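## 3 研究区域与服务调整方案

### 3.1 活动日客流特征

大型公众活动期间，公共交通需求在时间上高度集中，在空间上则向少数站点收敛。既有研究多以场馆散场客流为对象，对清晨出发的路跑类活动讨论较少。本文选取 Kultdale 市 2021年9月18日（星期六）举行的慈善路跑为案例，考察增开班次对换乘等待时间的影响。

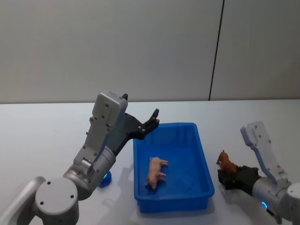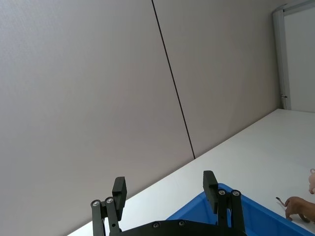 **图 3** 白色台面与蓝色塑料容器，两个视角。图片来源：Mounir Chraibi。

Kultdale 轻轨由 Tromus 线与 Fraser 线组成，两线在市中心的 Fraser 广场站换乘。周末时刻表规定首班车于六时后发出，而路跑选手的集合时间早于七时，常规班次难以覆盖郊区端的出行需求。运营方据此在 Tromus 线增开列车13列，并在未设轨道站点的东部片区安排接驳公交，单车额定载客80人。

### 3.2 数据来源

客流数据取自闸机刷卡记录与车载自动计数系统，由 Skesix 平台统一汇总。单日票在部分站点由人工发售，进站时不产生刷卡记录，本文以售票时段和发售站点对其进行归并。出站记录缺失的行程不参与换乘时间计算，但保留在断面客流统计之中。

为取得主观等待感受，研究组于活动当日在 Fraser 广场站站台开展拦访，回收有效问卷255份。问卷内容包括出发地、到达站台时刻、同行人数以及对临时导向标识的评价。接驳公交乘客另用一份简表，两类样本在后文分别报告。

### 3.3 等待时间的界定

乘客等待时间定义为到达站台至所乘列车关门之间的时长。若首列到站列车因满载无法登乘，则后续等待一并计入，并单独标记为滞留等待。Ó Dálaigh（Jarlath Ó Dálaigh）在讨论间歇性高峰时主张将两者合并处理；本文认为，增开班次对二者的作用机制不同，合并后难以辨别运力不足与班次间隔过大各自的影响，故予以区分。

### 3.4 对照日的选取

对照日取同年11月的一个普通星期六，当日无大型活动，亦无线路施工。考虑到季节差异，模型中加入日出时刻与降水两项控制变量。站点层面的样本要求为研究时段内进站人次不少于50，未达到该标准的站点并入相邻站点计算。

需要指出，活动当日部分道路自凌晨起封闭，东部片区的接驳公交改走外环，行程时间相应延长。该项变动属于活动组织措施，与增开班次同时发生，第4节的回归分析以线路固定效应加以处理，并另行报告剔除东部片区后的估计结果。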